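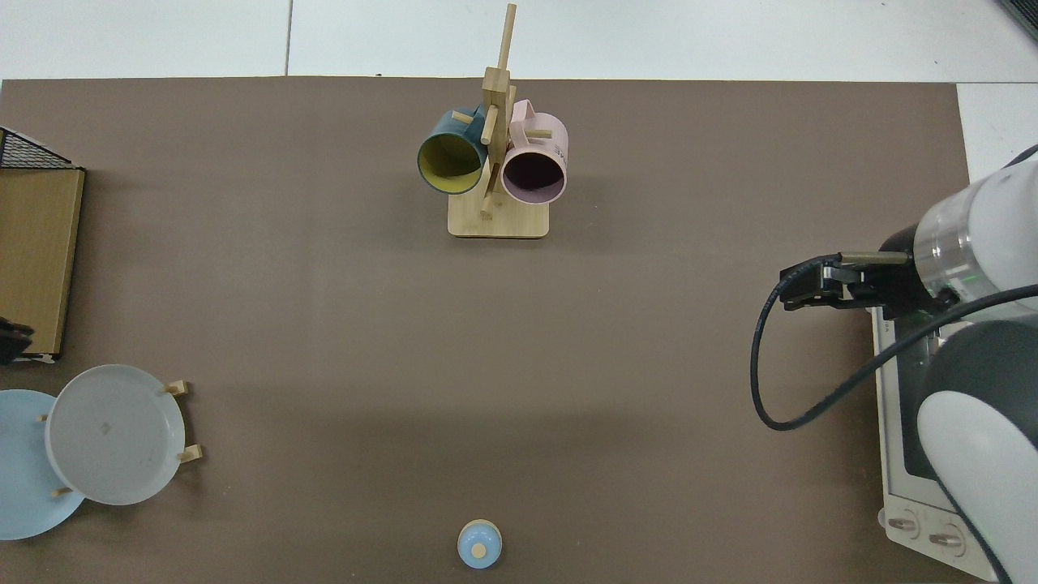 Search this site
Search

Kurkdale open day, 01/09/2024

I almost didn't go to this one. The drive is long, the parking in Kurkdale is terrible (there's a lot behind the old depot, but it fills up before the doors open), and I'd already seen most of what was on the flyer at the spring show. But the Gralludska table was on the list, and I've been reading about that arm kit since March and really wanted to see it do something on a table and not in a brochure. So off I went, with a thermos and a printed list of questions I then forgot in the car.

The open day is in the long building next to the training center. Four companies had space this time. I'll be quick with the others: one was all warehouse shelving, one does conveyor parts and was very nice about me knowing nothing about conveyors, and Stesitz had their vacuum grippers out again, same demo as last year as far as I could tell, still fun to watch. I spent most of my visit with Sadeghi, who sell the Gralludska kit and also rent it out with setup and support included. The renting part was what I came for.

I know this blog is mostly about small workshops and what we can afford to put in them, so let me explain why I was standing at a table full of dishes. Sadeghi had the arm doing kitchen things: a wooden mug tree with a teal mug and a pink mug on it, plates standing in a little wooden rack, a box with black mesh off to the side. My first thought was oh no, I drove all this way to look at mugs. I don't make mugs! I make brackets and lamp parts and I wanted to see brackets.

I came around to it pretty fast, though. A mug on a peg is a mean little job. The handle has to come off the peg at the right angle, and if you pull straight out you drag the whole tree with you. (Try it at home with your eyes half shut and one pair of tongs, it's awful.) The pegs tilt, the mugs hang crooked and close together, and the opening points down, so you can't grab the thing the way you'd grab it off a counter. If the arm can deal with that, hanging my lamp parts on the drying rack should be well within reach. The guy at the table said pretty much the same when I asked why not something more industrial. He also said everybody who walks by has an opinion about mugs, so it gets people talking. Worked on me.

The way the kit gets taught is by showing it. You guide the arm through the job yourself, you repeat it with the things moved a little, and then you send it off to be trained and get a skill back. The rental includes that training part, and that's where I had the most questions. How many times do you have to show it? Depends on the job, naturally. How long until you get something back? Also depends. I pushed a little and got "plan on a session of 60 minutes for something simple like a plate into a rack, and expect to do another one when you find out what you forgot." Fair enough, I liked that he included the second session.

I got to watch a run with the teal mug while I was there. I asked for three tries in a row with no resetting in between other than putting the mug back, and they were good sports about it. The first was lovely, a little lift, a little tilt, off the peg and down on the table. On the second it nudged the pink one on the way out and set it swinging, and I held my breath, but it stayed on. The third it stopped short of the handle, sat there for a bit, backed off and went in again, and got it. I was more impressed by that one than the first, to be truthful. My old arm would have just closed on air and carried the air proudly across the room.

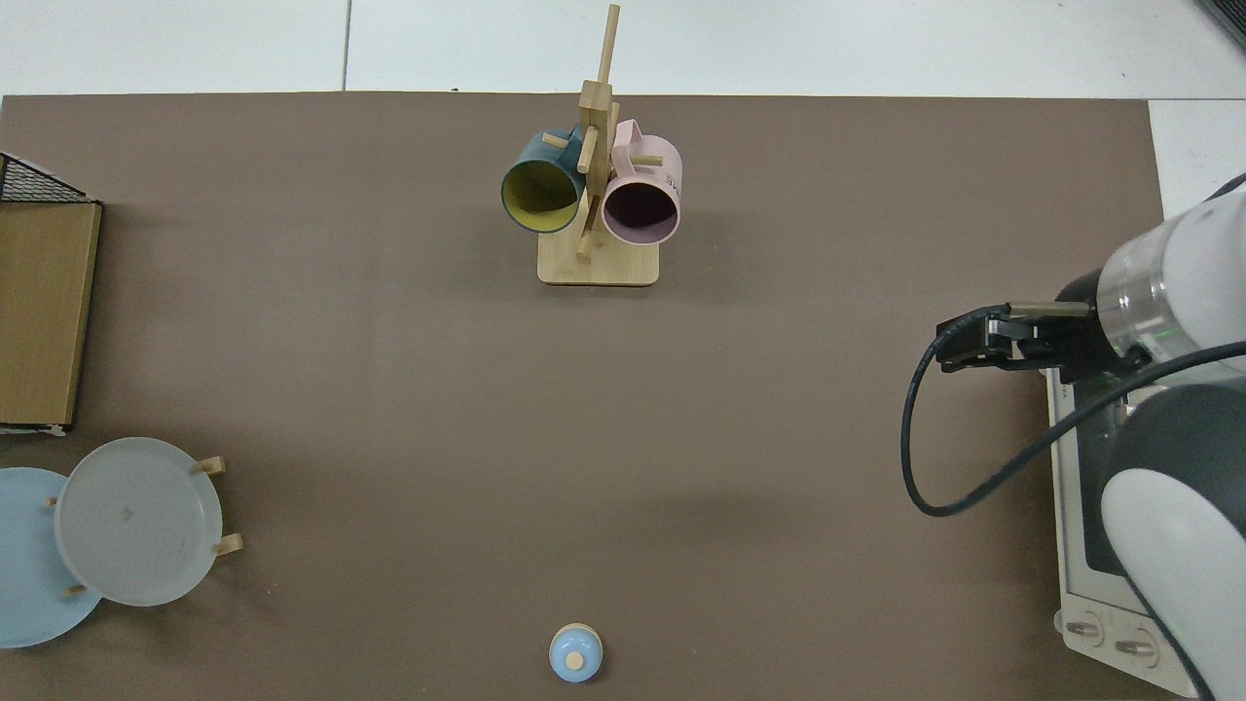
Speed is the thing I'd want people to go in prepared for. It's slow. If you're picturing those videos where everything whips around, reset your expectations. It moves like someone carrying soup. For me that's okay, I'd be running it while I'm doing something else in the same room, and I'd much prefer slow when I'm in the same room. If you get paid by the piece you'll probably feel differently.

Now the hardware, for those of you who only read my posts for this. White and gray arm, black gripper with two narrow fingers. There's a band up by the wrist that glows a faint green, and I asked, and it's the status light. I wish it were brighter! Under those overhead lights I had to lean in to be sure it was on, and my shop has a big window right where the bench is. The fingers have metal tips, and I'd want to know what those do to a painted surface over a few weeks. You can order softer tips, they said, but they didn't have a set with them and I couldn't get a price.

The cable. I have to talk about the cable. It comes off the gripper and swings out in a big loop before it heads back to the arm, and the whole time I was watching I kept thinking about the stuff on my bench that loop would catch on. Clamps, the lamp, my sleeve. I brought it up and was told you can clip it closer but then you lose some wrist rotation. I don't love that answer. It's the sort of thing I'd live with on a rental and complain about if I'd bought it.

I did like how much open table they left in the middle. My bench has never looked like that in its life. I asked if it needs that much clear space, and apparently you can crowd it more, but they recommend giving it room while you're teaching, then adding clutter back bit by bit in later sessions. There was a small light blue round thing with a pale top sitting out by itself near the front of the table and I meant to ask what it was for, and then a school group came through and I lost my spot. If anyone reading went later in the day and saw it get used, tell me in the comments, it's been bugging me.

What you get with the rental: the arm, the gripper, the control unit, help with the first setup (in person if you're within their area, otherwise by video call), and the training service. What you don't get: the table, any fixtures, or shipping back. Minimum term is three months. I asked twice if there was anything shorter, for people who want to find out if it suits them before committing to a whole season, and there isn't, although they said they've been getting that question a lot. Please keep asking it, everybody!

The contract also says you can keep the recordings of your own teaching sessions, which I was glad to hear, but the trained skill stays with the rental. So if you stop renting, you have your recordings and no skill. I'm still chewing on that one. It seems a bit stingy, but then I don't know what I'd do with the skill without the arm anyway.

So would I rent one? I'm leaning yes, for the slow part of the year, when I can afford to spend evenings teaching it to hang lamp parts and swearing at the cable. I've asked for a written quote, and I asked if I could bring a box of my own parts to their workshop and try on those before I sign. They said sure, call ahead. I'll write that up when it happens.

Practical stuff if you go to the next one: eat first, the snack cart ran out early. The side entrance is the one with the ramp. The Stesitz people give out stickers if you ask nicely. And bring your list of questions in from the car, mine had a whole section about noise and I never asked a single thing on it.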